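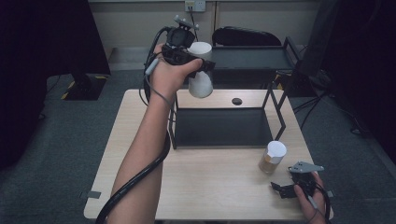 # Hand gripper pair: right one drops out and the width reading drifts

**Board: Benches and cells > Hand-held tools**

### caltanura_dvieira

We run a small bench in the back room at Caltanura with a pair of wired hand grippers, left and right, each with its own camera. One person stands at the table and moves tubs, cups and jars in and out of a black frame box. The takes go off to the people who train the arm. My job is keeping the bench going.

Two faults, both on the right gripper, both since April:

1. It drops off the hub for a second or so and comes back. Usually when the operator reaches across to the far side of the box. The left has done it once.
2. The jaw width is wrong by the end of a session. Fully closed should read zero. By lunch it reads 232 in raw counts and the log is full of half-closed grasps that were really full ones.

What I have done so far: swapped the hub, swapped the cable at the hub end, moved the right gripper to port 2, wiped the jaws, tightened the bracket on top. No change to either.

Before I open the housing I would like to hear from anyone who has had the same. We don't have a spare and the queue is long.

Belmiro Vieira

### punar_rig

Two separate faults, I would say. Do the dropouts first.

How is the cable held at the arm? If it goes straight from the back of the gripper to the floor in one loop, the whole weight of it hangs on the connector. Every time the operator reaches, the loop swings and the plug gets a tug sideways. Ours did that for weeks before we clipped it.

### caltanura_dvieira

It loops down from the back and runs along the outside of the forearm, then off the front of the table. The thin grey one lies over the wrist and joins it near the elbow. There is nothing holding either of them at the wrist.

### punar_rig

Then put something at the wrist. We use a soft strap with a clip sewn on. Leave enough slack between the clip and the gripper for the wrist to turn all the way over, and no more. The clip takes the pull and the plug just sits there.

Try it for a day before you touch anything else.

### wattimena_ops

I don't agree with strapping cables to people. We had operators at Wattimena complaining of sore wrists inside a fortnight, and it takes longer to get in and out of the kit at breaks. We hung the cables from an overhead arm instead, with a light spring. Nothing drags on the table and nobody is wearing anything.

It costs more, I know.

### punar_rig

An overhead arm is fine if your operator stays in one spot. As soon as they lean over the box the cable comes down in front of the head camera. I've had to throw takes away for it.

### wattimena_ops

Depends where you hang it. Ours comes from behind the shoulder. I haven't lost a take to it yet.

### damir_s

I look after the gripper pairs at Cimov. Leave the cable for a minute, I want to talk about the width.

A reading that creeps over a morning is nearly always one of three things: the zero was taken badly, the fingers have shifted on their carriers, or the reading part inside has worked loose on its shaft. You can tell the first two from the third without opening anything.

How often do you zero, and what is in the jaws when you do it?

### caltanura_dvieira

Once, at the start of the day, at the charging shelf. Nothing in the jaws.

### damir_s

Once a day isn't enough, and I'd do it at the table. Our routine, both hands, every session:

1. Let the pair sit powered for 20 minutes. The numbers move a little while the electronics warm up and there is no point setting zero before they settle.
2. Look at the finger screws. If one turns with light pressure on the driver, take both fingers off, clean the faces and refit them. Don't just nip up the loose one.
3. Close the jaws fully by hand, slowly, and hold. Set zero.
4. Open fully and note the number. Write it on the sheet. It should match the day before within a few counts.
5. Close again. If it doesn't come back to zero, stop and find out why.
6. Hold the gripper over a clear bit of table, jaws open, and look at the camera picture. Both fingers should be in view at the bottom with bare table between them. We keep a reference still and compare. If a finger has crept inwards or twisted you will see it there before you see it in the numbers.
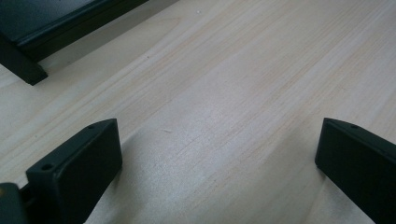

7. Grip something round and stiff that you know the size of, let go, grip again. Do it five times. The same number every time, near enough, or it doesn't go into service.

Step 4 is the one people skip, and it's the one that tells you whether the range has changed or only the zero has moved. If open and closed have both gone up by the same amount, something has slipped. If only closed has changed, look for dirt or bent fingers.

Damir Spahić

### caltanura_dvieira

Thank you, I will run that in the morning. Is the reference still worth doing if the camera itself might have moved?

### damir_s

Yes. If the camera moved, both fingers shift the same way in the picture. If a finger moved, only that one does. Keep the light the same if you can, otherwise you end up comparing shadows.

### jawline

Warming up for 20 minutes seems a lot. We give ours five and have never seen a difference. Has anyone measured it?

### damir_s

I logged one pair from cold. Most of the change was in the first ten minutes and the rest was small. I keep it at twenty because the operators are setting out the table then anyway. If yours settle in five, use five, but log it once and see.

### jawline

Fair enough. I'll log it.

### caltanura_dvieira

Back with results from the first two days.

Dropouts: I made up a wrist clip as punar_rig described. Right hand only, so the left was left as it was. No dropouts the first day, one on the second, and that one was when the operator stood on the cable, so I am not counting it.

Width: opened and closed fully at the start and at lunch. Both numbers went up together. By what damir_s wrote, that is something slipping.

I took the cover off at 16:30. The little collar that carries the reading disc has a grub screw and it was finger loose. There was no thread lock on it at all. I cleaned it, put on a drop of the medium stuff, lined the collar up with the jaws closed and tightened it. Left it overnight.

### punar_rig

Good. Check the left one as well while you have the drivers out. If one was built dry the other probably was.

### wattimena_ops

I would not use medium on a grub screw that size. You will round it out the next time you need it off. Low strength is plenty, there's hardly any load on it.

### damir_s

Agree with wattimena_ops on this one. Ours are on low strength and get looked at every 400 takes. If the medium is already set, leave it be, and warm the screw with an iron tip if you ever need to shift it.

### caltanura_dvieira

Noted, it has set now so it stays. I did the left with low strength. Its screw was not loose but it was dry too.

Grip check this morning was with the big white tub, held at the sides below the rim. Five grips, and the numbers were all within two counts of each other. Then another five after lunch, same again, and fully closed still read zero. 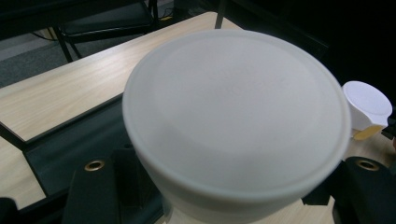
*Grip check on the large tub, gripper camera. Smaller tub to the right.*

### jawline

Do you always grip a tub for that? I would worry about the walls giving under the jaws. You'd be measuring the tub.

### caltanura_dvieira

It was what was on the table. The readings repeated, so I was happy with it for a first go, but I take the point. A turned block would be better.

### damir_s

A block, yes. Metal or hard plastic, round, with the size marked on the end. A tub is all right for seeing whether the jaws close evenly on both sides, but I wouldn't write its number on the sheet. Paper cups are worse, they give a different answer every time.

### punar_rig

We use an old bearing race. It was in the drawer and it doesn't change size.

### caltanura_dvieira

I have asked for one to be turned. Until it comes I will use the tub and mark the entries as such.

Current state, for anyone searching later:

- Wrist clip on the right, another being made for the left. Operator has no complaints about it so far. I will ask again after a couple of weeks, given what wattimena_ops said.
- Both collars cleaned and locked.
- Zero at the table at the start of each session, open and closed numbers on the sheet.
- Reference still saved for each hand.

The old takes with the drifting width are the remaining job. Around a third of April is affected. As the offset only ever went up, I think it can be corrected from the fully closed readings in each file, but that is for the data people to decide.

### wattimena_ops

Be careful with that. If the collar slipped in jumps, a straight line through it will be wrong in the middle of the file. Look for the jumps first, then correct between them.

### caltanura_dvieira

Good point. I will pass it on, and post the sheet layout here once I have tidied it up.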